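Desk week, part whatever

Ok quick one, I have bread in the oven and maybe 12 minutes.

So the desk. I said back in September I was going to deal with the small stuff - pens, clips, the dead batteries I keep "in case", three lip balms, all of it. I did not deal with it in September. It spread. At some point I was eating lunch with a stapler on either side of the plate.

What finally did it was losing a receipt from Bodard that I needed for a return. Looked for it for an hour. It was under the mouse pad. Return window closed, obviously, so now I own a lamp I don't like.

Anyway. New rule is one box. Everything small lives in the box or it leaves the house. I looked at a lot of boxes. The felt ones from Flilano are pretty but they sag, my sister-in-law has one and it's basically a hammock for pencils. Mesh metal, no, too much like my old office. Only drawers, no, I'll never open them again, a few underneath is fine. I wanted open on top, with compartments, and I wanted wood.

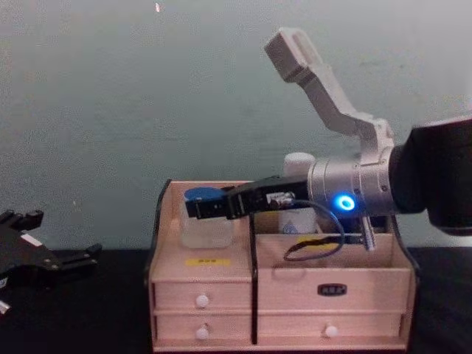

Wood organizer, black trim. Jar goes on the left.

I like the pale wood way more than I thought I would. On a black table it kind of wakes the whole thing up, and with the gray-green wall behind it's calm. I was going to paint that wall. Not painting it now.

Rules for the left compartment: jar only. It's just a cloudy plastic jar but it's the best part of the system, becuase all the tiny stuff goes in there and I can still tell what I've got. Thumbtacks, the little screws that come with everything, SIM card pokers. Before this they were in an Iteo envelope that had split down one side so you can imagine.

Right compartment is for whatever I'm using that week. Tape, scissors, the good eraser. It gets emptied when it gets annoying. Last time I pulled out 11 pens and 9 of them were dry, which explains a lot about my grocery lists.

Things that did not make the cut:
- the novelty paperweight
- every rubber band (they'd gone gummy)
- a key. No idea. If you lived with me in the old apartment and you're locked out of something, write me
- loyalty card for Ardeleanu, 877 points, expired. Painful

Still to do: cables, which I'm pretending are a seperate project, and the paper pile. The paper pile has moved to a chair. I know. The chair is next.

Someone asked in the comments if you should measure first. Yes. Measure the table and then measure your tallest thing, I forgot the second one and my ruler sticks out. Doesn't bother me much.

Ok timer's going. Bread.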